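Wadirum Reading Group: Frequently Asked Questions

Wadirum is a free online group for people who want to understand how machine learning works by reading the original papers together. We love this stuff, and we'd love it if you did too! These are the things people ask us most.

Do I need a math degree?

No! If you remember what a slope is, you can follow most of a session. When a paper leans on linear algebra, Moataz Younis posts a short primer called Buchanan (named after the street he lived on when he wrote the first one) a few days ahead.

What are you reading now?

Language models, and specifically how they handle words they have never seen. We finish that in April and then move on to decision trees, which are older and simpler and, in my opinion, wildly underrated.

How long is a session?

Two parts with a break between them. First someone walks us through the paper, then we split into groups of 5 and argue about it (nicely). Most people say the arguing is the best bit.

Can I just listen?

Sure. Plenty of members kept quiet for their first 3 sessions and now we can't get them to stop talking. Cameras are optional too.
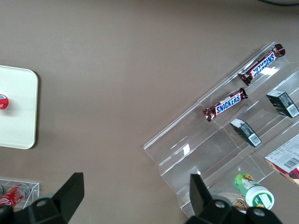 If you do want to present, pick a paper you're curious about, even one you only half understand. Some of our liveliest evenings began with a presenter saying "I got stuck on page 6, please help." Send us the title and we'll find you a slot.

Do I have to write code?

Only if you want to. There is a side channel called Lurnico where people rebuild small pieces of each paper in Python. Last season 8 of us trained a tiny network to guess whether a made-up word sounded more like a city or a cheese. It was terrible at cheeses and I have never had so much fun debugging anything.

What kind of computer do I need for Lurnico?

Whatever you have. The exercises are kept small enough for an old laptop, and the starter notebooks run in a browser.

Where are the notes kept?

In the Harnivov folder, sorted by topic. Each set has the paper link, the slides and the questions we couldn't answer. Please add to the last one, it's my favorite page on the whole site!

How do I join?

Fill in the sign-up form with a name and an email address. The next meeting link goes out to everyone on the list the evening before.

Page updated Feb 27, 2021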